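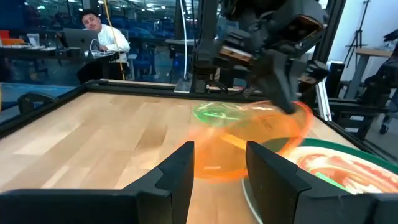

Gundatico adds ring handling to its two-arm training set

Gundatico has begun recording a new group of tasks for Onsri, its learning system for two-arm table work. The sessions started in March and cover the handling of coloured rings and round plates on a wooden-topped bench.

Each example is a single attempt at one task, stored with the views from the wrist cameras and the joint positions of both arms. The plan calls for 200 accepted examples per task across 11 tasks. An attempt is limited to 15 seconds, after which the recording is closed and the table is set again by hand.

Rings were chosen for the way they behave when gripped off centre, according to Rosalba Bortolotti, who leads the recording work. "A block stays more or less where you put it. A ring tips, rolls or turns in the fingers, and the system needs to have met all of that," she said.

Fast movement is a known difficulty. At the present exposure setting a ring moved quickly is smeared across the image, and its edge can be hard to place. Such examples are kept but tagged, so that Onsri can be trained with and without them – the two versions will then be compared on the same test tasks.

Checking is done in Modik, an in-house viewing tool written by Somkiat Chareonsuk. It plays the camera views side by side and lets the checker mark the moment of grip and the moment of release. Attempts with missing joint data are thrown out.

Recording runs in 3 blocks a day. The first trained version is due to be tried at the Bakorden site once all the ring tasks have been checked.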